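Mendoreo Demonstration Set: Progress Report to the Pirzada Fund
Prepared by the Sidley workshop, May 2, 2020

The plan you approved asked for 100 usable demonstrations of the drinks-table task by the end of this period. We have them. I am less sure than I was in the proposal that the number means much.

"Usable" was our word, and we wrote it loosely. A run counts if the operator completes the task and the logs are intact. It says nothing about whether the run teaches the model anything. Many of ours are close to copies of each other -- same approach, same grip, same order -- and the total would look a good deal smaller if we struck the near-repeats.
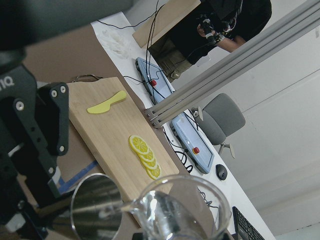
2 min read

The table layout is part of the problem. Cutting board, lemon slices, toy knife, steel cup, glass pitcher: we kept to one set of objects so that the operators could get quick at it, and they did. Quick operators produce tidy data. The wrist view also has a harder time with clear glass than we allowed for, as the pitcher bends whatever is behind it, and I would not promise that more runs will fix that.

Erka's training code was run on the full set twice. The first result was encouraging and the second, with a different random seed, was not. Until the two agree I would ask you not to quote either one. We held back five runs for testing, too few to settle an argument, and that was our mistake.

For the next period we propose to collect fewer runs and vary them more. Six layouts, with the board and both containers moved between them, and two operators who have not done the task before. We would also like to log failed attempts, which at present are thrown away.

None of this needs extra money. It does mean the July total will look poor beside this one, and we would prefer that you hear it now. The revised schedule is attached, along with the list of runs we have doubts about.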